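A Robot Arm You Can Try on a Screen

Robots that sort things need a lot of practice. A real robot arm costs a lot of money, and it can bump into things while its program is being fixed. Lukik is a kit for schools that lets you start with a robot arm inside a computer.

You write a short program, press Run, and the arm on the screen follows your steps. If you make a mistake, you change a line and start over.
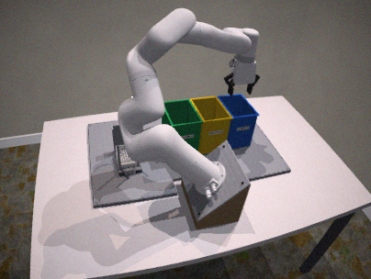

Issue 6, page 2

The Lukik arm has joints, a bit like your shoulder, elbow and wrist. At the end is a gripper with two black fingers. They open and close to pick things up and let go. The three bins are green, yellow and blue, so your program can give each kind of object its own color.

The first lesson is only about moving the arm. Picking up comes next - and it is harder, as the fingers must be in the right spot before they close.

Loan Đinh teaches the Lukik club at Hurthorpe. New lessons start in October.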